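Cleltora Community Foundation
Home Repair Skills Program, Draltmont
Interim report to the Steller Fund

This report covers the second half of the grant period, from January through June.

Enrollment and attendance

The program enrolled 156 residents in evening classes on basic home repair, covering plumbing, weatherproofing and minor electrical work. Attendance held steady through March and fell in April, when the bus route serving Ionescu Street was changed. We moved the start time from 6:00 to 6:30 p.m. and attendance recovered by the middle of May.

Tool library

The tool library now lends to any resident with a Draltmont address. Loans reached 600 in the period, with ladders, pipe wrenches and drain augers in greatest demand. Late returns remain a problem - the two-week loan period appears too short for people who work on weekends only - and we plan to test a three-week period in the fall.

Spending

Spending is in line with the approved budget, with one exception. Printing of the course handbook came in $2,000 over the original estimate after the page count grew. The difference was covered from the supplies line, and no further request is being made. A run of 300 handbooks has been delivered to the Ionescu Street site.
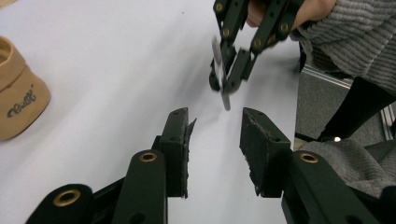 Plans for the next period

A Saturday class on window and door repair will open in September. Two instructors have agreed to teach it, and a third is needed for the waiting list group. We are also in discussion with the Draltmont housing office about referrals for older homeowners. A revised class schedule will be sent to the Fund in August, together with the updated budget table.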